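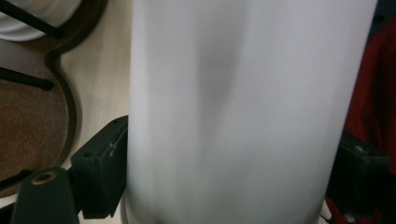
## Flustwood bench notes: the gripper

Quick one this month, typing between prints. The hand-held gripper is at the stage where it picks things up and keeps hold of them, most of the time. Hold it, squeeze, two black fingers close, camera looks down between them. Big white cylinders have been the favorite test object. Smooth sides, nothing to catch on, so if the pads are bad you find out fast.

Where we are:

**Pads.** Third set. First set was too stiff, second set peeled. The current ones are black with a fine texture and two little round holes in the face. They lean a bit when they meet a curved side, one finger more than the other, and I've stopped fighting it. Jolanta Wieczorek wants a proper pivot behind each pad. She's probably right. It means redrawing the finger from the knuckle down and I don't have the evenings for it before September.

**Green parts.** Printed in the dark green because that was the spool with enough left on it. Please don't start on matching colors. The hole at the top of the rounded piece has a ring in it now and the play is mostly gone. If you're making your own, open the hole out *before* you press the ring, not after. I cracked one. Jolanta cracked one too but says hers was already weak.

**Camera.** Fixed focus, and close-up stuff goes soft. Anything large and pale fills the view and you lose the edges of it, worst on the side nearest the light. Tried turning the exposure down, then the black fingers vanish into the background instead. Splitting the difference for now. Somebody at Clekiditz suggested a strip of tape on the object so there's something to lock onto. Will try, but it feels like cheating, the whole point is grabbing things that don't have tape on them.

**Trigger.** Still the bicycle brake lever. Still good. The cable wants tightening every session, bring a 14 mm wrench because ours walked off again.

### Trying it at home

The workshop bench is too tidy a test. Everything at the same height, plain top, same lamp. So the gripper has been going home with people, and the living room is much harder on it. Fabric is a pain, it folds up next to the object and the finger pushes it along. Stool legs are worse, you swing in from the side and clip one. My advice is come from above, slow down for the last bit, and look at where *both* fingers are going, not only the one you can see well. The far one sits in shadow half the time.

If you take it home please write in the log:

- what you picked up, and how wide it is (60 mm and up is where the pads start to slip)
- floor, table or lap
- lights on or daylight
- which finger touched first
- anything that came loose

The log is the Onora notebook by the door. Not the back of the print queue sheet. I can't read the back of the print queue sheet.

### Numbers, for those who ask

Squeeze tests on the bench so far: 200 with the old pads, 1,050 with the new ones. No pad has come off from the new set. One screw backed out and went into the vacuum, so threadlocker from now on, the blue kind, just a dab. The finger springs look ok but I'm swapping them anyway before the next round becuase I have spares and it takes ten minutes.

### Next

1. Motor on the lever. Small servo, bracket half drawn. Jolanta has the file, ask her first if you want to change it, there are already two versions going round.
2. A guard for the cable where it comes out by the green part. It snags on sleeves.
3. Pads with a shallow curve, to see if they sit flatter on round things. Might be worse on boxes. We'll see.
4. A decent case. It's traveling in a tote bag at the moment and the camera end is taking knocks.

The Wilczyńska people want to borrow it for their open evening. Said yes as long as somebody from here goes with it. If that could be you, put your name up on the board, it's a short bus ride and they do feed you.

Also we're nearly out of black filament, the good stuff. If you finish a spool, write it on the list. If you *nearly* finish a spool, also write it on the list.

Bench is free most evenings after 7. Sweep up when your done, and please switch the printer off at the wall.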